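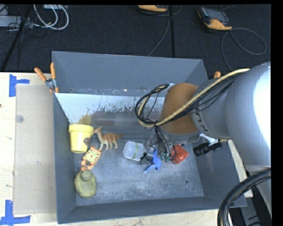 Toy and Odds-and-Ends Bin: Your Questions

I get a lot of mail about the catch-all bin, so I've put the usual ones together in one spot. Last updated 21 August 2019. If yours isn't covered, write to me (Waltraud) and I'll add it!

What goes in the bin?
Anything small without a home yet. Toy dinosaurs, plastic flower pots, empty bottles, bits of some building set I can't name. If it fits in my hand and won't leak, in it goes.

Do you sort as you go?
Nope. I tried that in January and spent the whole evening deciding whether a flower pot is a toy (my kids say yes). Now I toss first and sort later, usually with the radio on.

Why a gray bin? Wouldn't clear be nicer?
Probably! But gray is what I had, and bright things show up great against it. A yellow pot or a blue toy piece practically waves at you.

How do you clip a liner to the back wall?
Spring clamps, the kind with orange handles. I paid 5 dollars for a bag of them at the hardware store in Husthorpe and they've held up beautifully.

Mine is all scuffed and stained. Should I replace it?
I wouldn't. Warm water and dish soap gets the dust off, and baking soda paste helps with brown spots, though some never budge. Lawal Briggs wrote in from Lagos to say he lets the paste sit overnight, so I'm trying that next.

Can I keep the bottles for crafts?
Sure, just rinse them and let them dry with the cap off. Peel the label while it's still warm from the rinse.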